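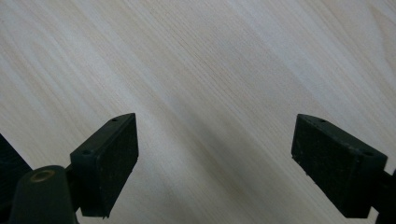
Prirnen, mayo

En Nakis enseñamos a los robots con las manos. Una persona toma una pinza manual, hace la tarea sobre la mesa y el movimiento queda grabado. Nuestro archivo tiene 3547 demostraciones, y de ellas 784 son con las dos manos. Cada sesión dura 30 minutos y después se descansa.

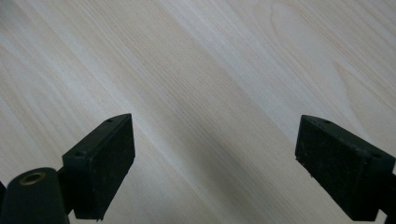 Departamento de Demostración Manual, Nakis

Somos un equipo pequeño dentro de la sede de Bristach. Preparamos tareas de casa y de tienda, por ejemplo tomar una prenda o un accesorio de un soporte. También usamos el control remoto, con nuestro programa Mösli, cuando la tarea lo pide. 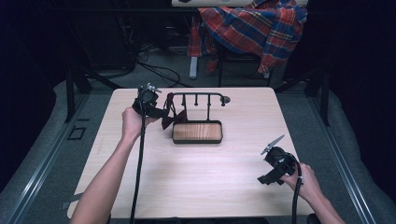 ¿Hace falta saber programar para grabar una demostración?

Para grabar basta con la formación inicial, que damos nosotros mismos. La programación la hace otro grupo de la casa.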